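제2장 Zultow 308 고정형 제습기의 설치와 초기 설정

2.1 적용 범위

본 장은 Cullinane이 공급하는 Zultow 308 고정형 제습기를 실내에 설치하고 최초로 가동하는 절차를 규정한다. 대상 건물은 Kistow 본관, Ascombe 별관 및 두 건물에 딸린 교육실과 보관실이다. 이동형 제습기와 천장 매립형 기기는 본 장의 적용을 받지 않으며, 해당 기기의 취급은 부속서 나를 따른다.

설치 작업은 시설 담당 부서가 지정한 작업자가 수행한다. 전원 회로를 신설하거나 분전반을 개방해야 하는 경우에는 전기 관련 자격을 갖춘 자가 그 부분을 맡아야 하며, 작업 전후의 차단기 상태를 설치 기록지에 기재한다.

본 개정판은 8월 25일 일요일자로 시행한다. 종전판에 따라 이미 설치된 기기는 다시 설치할 필요가 없으나, 2.6의 배수 점검과 2.8의 센서 보정은 다음 정기 점검 시에 실시하여야 한다.

2.2 포장 해체와 구성품 확인

1. 포장 상자를 세운 상태로 설치실까지 운반한다. 운반 중 상자를 눕힌 경우에는 본체를 바로 세운 뒤 8시간 이상 경과하기 전까지 전원을 투입하지 않는다.
2. 상자의 고정 띠를 절단하고 윗덮개를 위로 들어 올린다.
3. 완충재를 제거하고 본체 양쪽의 손잡이를 잡아 꺼낸다. 이 작업은 반드시 2인이 실시한다.
4. 아래 구성품이 모두 들어 있는지 확인한다.
 본체
 물통과 물통 덮개
 배수 호스 및 호스 조임쇠
 외부 습도 센서와 연결선
 수평 조절 받침
 벽면 고정용 브래킷과 나사
 설치 기록지
5. 본체 뒷면 명판의 제조 번호를 설치 기록지에 옮겨 적는다.

참고: 구성품이 누락되었거나 외관에 손상이 있는 경우에는 설치를 중단하고 포장재를 보관한 상태로 구매 담당자에게 통지한다. 포장재를 폐기한 후에 접수된 건은 교환 처리가 지연될 수 있다.

2.3 설치 위치의 선정

본체는 실내 공기가 고르게 순환하는 곳에 둔다. 흡입구는 본체 뒷면에, 토출구는 윗면에 있으므로 뒷면과 벽 사이에 20센티미터 이상의 간격을 확보한다. 커튼이나 게시물 등 바람에 움직이는 물건이 흡입구에 닿지 않아야 한다.

다음 장소에는 설치하지 않는다.

 직사광선이 장시간 닿는 창가
 난방기 또는 온풍기의 바로 옆
 물이 튈 수 있는 개수대 주변
 비상구와 피난 통로
 인화성 용제나 분무 제품을 보관하는 실

외기에 면한 출입문이 자주 열리는 실에서는 제습 효과가 현저히 떨어진다. 이러한 실에는 먼저 문틈의 기밀 상태를 점검하고, 필요한 경우 문틈막이를 보수한 다음 설치 여부를 결정한다.

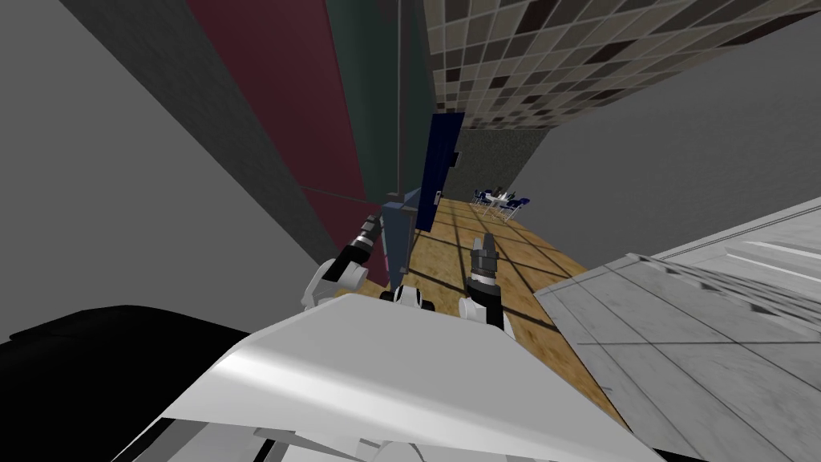 제습기의 위치를 정할 때에는 벽면 조건과 함께 바닥의 마감재를 확인하여야 한다. 콘크리트나 타일 위에서는 본체에 부속된 수평 조절 받침만으로 충분하나, 사진의 실내와 같이 바닥이 목재인 경우에는 받침 아래에 하중 분산판을 추가로 깐다. 분산판은 본체 바닥면보다 넓은 것을 사용하고, 판과 바닥 사이에 모래나 나사 부스러기가 끼지 않도록 미리 닦아 낸다. 목재는 습도 변화에 따라 수축과 팽창을 반복하므로 토출 공기가 바닥의 한 지점에 계속 닿게 두어서는 안 된다.

주의: 목재 바닥에 본체를 끌어 옮기지 않는다. 위치를 바꿀 때에는 물통을 비우고 두 사람이 들어서 옮긴다.

2.4 본체의 거치

1. 설치 위치의 바닥을 마른 천으로 닦는다.
2. 하중 분산판이 필요한 경우 이를 먼저 놓는다.
3. 본체 아래의 나사 구멍에 수평 조절 받침을 끼우고 손으로 끝까지 조인다.
4. 본체를 세우고 윗면에 수평기를 올려 앞뒤와 좌우를 각각 확인한다.
5. 기울어진 쪽의 받침을 돌려 높이를 맞춘다. 조정이 끝나면 고정 너트를 스패너로 조인다.
6. 브래킷을 본체 뒷면 위쪽에 걸고 벽면에 나사로 고정한다.
7. 본체를 손으로 가볍게 밀어 흔들림이 없는지 확인한다.

석고보드 벽에는 브래킷을 직접 고정하지 않는다. 내부의 골조 위치를 탐지하여 골조에 고정하거나, 시설 담당 부서가 승인한 앵커를 사용한다. 가구 측판, 문짝 또는 탈착식 패널도 고정면으로 인정하지 않는다.

참고: Ascombe 별관의 보관실은 벽면 보존 대상이므로 나사 고정이 허용되지 않는다. 해당 실에서는 부속서 다의 자립형 지지대를 사용하며, 브래킷은 설치 기록지와 함께 보관한다.

2.5 전원의 연결

경고: 젖은 손으로 플러그를 취급하지 않는다. 연장선 또는 다구 콘센트를 사용한 설치는 허용하지 않는다.

1. 콘센트의 접지 상태를 시험기로 확인한다.
2. 같은 회로에 전열 기구나 대형 복사기가 연결되어 있는지 조사한다. 연결되어 있으면 다른 회로의 콘센트를 사용한다.
3. 전원선이 통로를 가로지르지 않도록 벽을 따라 배선하고 전선 고정구로 고정한다.
4. 본체의 주 스위치가 꺼짐 위치에 있는지 확인한 후 플러그를 꽂는다.
5. 주 스위치를 켠다. 표시창에 숫자가 나타나고 짧은 신호음이 울리면 정상이다.

표시창이 켜지지 않으면 주 스위치를 끄고 플러그를 뽑은 뒤 콘센트의 전압을 먼저 측정한다. 콘센트에 이상이 없는데도 같은 증상이 반복되면 본체를 분해하지 말고 Cullinane의 지정 정비처에 의뢰한다. 본체 덮개의 봉인이 훼손된 기기는 무상 정비 대상에서 제외된다.

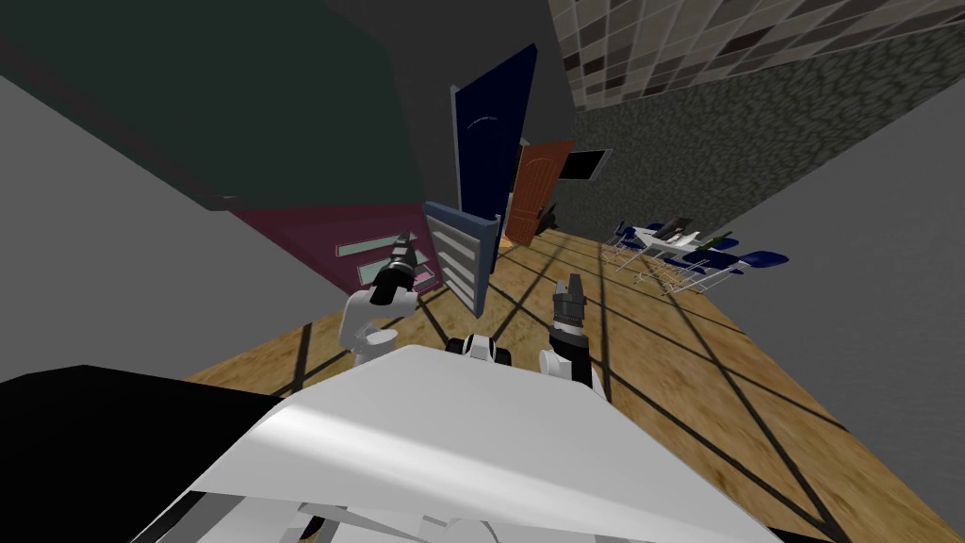

2.6 배수 방식의 선택

배수는 물통식과 연속 배수식 가운데 하나를 선택한다. 사용자가 매일 출입하는 교육실에는 물통식을, 출입이 드문 보관실에는 연속 배수식을 적용하는 것을 원칙으로 한다.

가. 물통식

1. 물통을 앞으로 당겨 꺼내고 내부의 완충재를 제거한다.
2. 부표가 위아래로 자유롭게 움직이는지 손끝으로 확인한다.
3. 덮개를 씌운 뒤 물통을 끝까지 밀어 넣는다.
4. 표시창의 물통 표시등이 꺼졌는지 확인한다.

나. 연속 배수식

1. 주 스위치를 끄고 플러그를 뽑는다.
2. 본체 뒷면의 배수구 마개를 시계 반대 방향으로 돌려 분리한다. 분리한 마개는 버리지 않고 본체 측면의 보관 홈에 끼워 둔다.
3. 배수 호스를 배수구에 끼우고 조임쇠로 고정한다.
4. 호스가 배수구보다 높은 곳을 지나지 않도록 경로를 정한다.
5. 호스 끝을 바닥 배수구 또는 승인된 집수 용기에 넣고 고정한다.
6. 깨끗한 물을 배수 접시에 조금 부어 호스 끝으로 흘러나오는지 확인한다.
7. 연결부에 마른 종이를 대어 누수 여부를 살핀다.

주의: 호스를 문 아래로 통과시키지 않는다. 부득이한 경우에는 시설 담당 부서의 서면 승인을 받고, 문을 여닫을 때 호스가 눌리지 않도록 보호 덮개를 설치한다.

겨울철에 실온이 낮게 유지되는 Kistow 본관 북측 보관실에서는 호스 내부의 잔수가 얼 수 있다. 해당 실의 기기는 난방 중단이 예고되면 물통식으로 전환한다.

2.7 운전 조건의 설정

1. 표시창 아래의 설정 단추를 신호음이 날 때까지 누른다.
2. 화살표 단추로 목표 습도를 선택한다. 목표값은 실별 관리 대장에 기재된 값을 따르며, 작업자가 임의로 변경하지 않는다.
3. 설정 단추를 다시 눌러 값을 저장한다.
4. 풍량을 선택한다. 강의나 회의가 이루어지는 실은 약풍으로 설정한다.
5. 자동 재가동 기능을 켠다. 이 기능을 켜 두면 정전 후 전원이 복구되었을 때 이전의 설정값으로 운전이 재개된다.
6. 잠금 단추를 눌러 조작부를 잠근다. 잠금을 해제하는 방법은 설치 기록지의 뒷면에 적혀 있다.

목표 습도를 급격히 낮추는 것은 목재 가구, 문짝, 종이 자료에 좋지 않은 영향을 줄 수 있다. 장마 직후와 같이 실내 습도가 매우 높은 때에는 관리 대장의 단계별 하향표에 따라 목표값을 나누어 낮춘다. 악기 또는 도면을 보관하는 실은 별도의 하향표가 적용되므로 자료 담당자 Enda Ní Bhriain에게 사전에 확인한다.

2.8 외부 습도 센서의 부착과 보정

외부 습도 센서는 본체에서 떨어진 지점의 습도를 측정한다. 센서의 위치가 부적절하면 기기가 불필요하게 오래 가동되거나 지나치게 일찍 정지한다.

1. 센서를 본체의 토출 공기가 직접 닿지 않는 안쪽 벽에 부착한다. 외벽의 안쪽 면은 피한다.
2. 앉은 사람의 머리 높이를 기준으로 하되, 서가나 장의 뒤에 가려지는 곳은 피한다.
3. 연결선을 본체 측면의 단자에 끼우고 나사를 조인다.
4. 기준 습도계를 센서 바로 옆에 두고 두 값이 안정될 때까지 기다린다.
5. 두 값에 차이가 있으면 보정 메뉴에서 기준 습도계의 값을 입력한다.
6. 보정 전후의 값을 설치 기록지에 각각 기재한다.
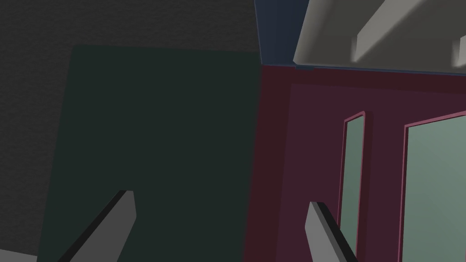

보정에 사용하는 기준 습도계는 교정 유효 기간 내의 것이어야 한다. 기준 습도계를 다른 건물에서 가져온 경우에는 설치실의 온도에 충분히 적응시킨 뒤 사용한다. 보정 중에는 출입문과 창을 닫고, 실내 인원의 출입을 최소한으로 제한한다. 도장, 접착 또는 물청소를 실시한 당일에는 보정을 하지 않는다.

2.9 시험 운전

1. 모든 문과 창을 닫는다.
2. 주 스위치를 켜고 연속 운전을 선택한다.
3. 토출구에서 공기가 나오는지 확인한다.
4. 운전 개시 후 20분이 지난 시점에 실내 습도와 본체의 소음 상태를 기록한다.
5. 물통 또는 집수 용기에 물이 모이는지 살핀다. 실내가 건조한 시기에는 물이 모이지 않을 수 있으며, 이 경우 증발기 표면의 결로 여부는 지정 정비처의 점검 시에 확인한다.
6. 물통식 기기는 운전 중 물통을 꺼내어 자동 정지가 작동하는지 시험한다.
7. 연속 운전을 해제하고 2.7에서 저장한 설정으로 되돌린다.

시험 운전 중 타는 냄새, 금속이 닿는 소리 또는 차단기의 동작이 있으면 즉시 플러그를 뽑고 사용 금지 표찰을 부착한다. 압축기는 정지 직후 다시 가동되지 않는 보호 기능을 갖추고 있으므로, 전원을 재투입한 후 잠시 가동이 지연되는 것은 고장이 아니다.

2.10 기록과 인계

설치 기록지는 작업자가 서명한 뒤 원본을 시설 담당 부서에 제출하고 사본을 해당 실의 관리 책임자에게 교부한다. 인계 시에는 물통 비우기, 필터 청소, 표시등의 의미, 비상시 전원 차단 방법을 실물로 시연한다. 관리 책임자가 부재중이면 인계를 대리인에게 갈음할 수 없으며, 일정을 다시 정하여야 한다.

필터는 먼지가 쌓인 정도에 따라 청소하되, 매년 6월 장마가 시작되기 전에 반드시 한 차례 세척한다. 세척한 필터는 그늘에서 완전히 말린 후 장착한다. 세제, 솔벤트 및 고온의 물은 사용하지 않는다.

본 장의 내용에 관한 문의와 설치 기록지의 재발급 신청은 시설 담당 부서의 Defne Gezer에게 서면으로 제출한다. 고장 표시 번호별 조치 방법은 제3장에서 다룬다.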